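4. Fitting and levelling the Wanix under-bench drawer unit

Read section 3 before starting. The unit weighs 32 kg with drawers fitted.

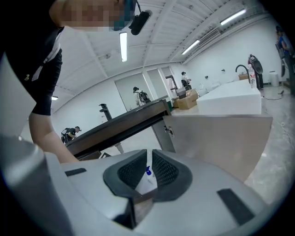 4.1 Remove all drawers. Pull each drawer to its stop, press both release tabs and lift the front edge clear of the runners.

4.2 Check the opening. The clear height under the benchtop must be at least 700 mm, measured at the front and at the back. If the floor slopes, use the smaller measurement.

4.3 Thread the four levelling feet into the base by hand until they bottom out, then back each one off 2 full turns.

4.4 Slide the carcass into position. Leave a gap of 30 mm behind it for the power cord of any bench outlet.

CAUTION — Do not drag the carcass on its feet. The threads will bend and the unit will not level.

4.5 Place a spirit level across the top rails, then front to back. Adjust the front feet first. Tighten the lock nuts.

4.6 Fix the carcass to the wall studs with the grey brackets supplied. Plasterboard anchors are not an acceptable substitute.

4.7 Refit the drawers from the bottom up. Each should close fully without being pushed past the soft-close point.

NOTE — Units made before September have a single centre lock nut on each foot. Use the narrow spanner from the Grineck fittings pack.

If a drawer drifts open, repeat 4.5.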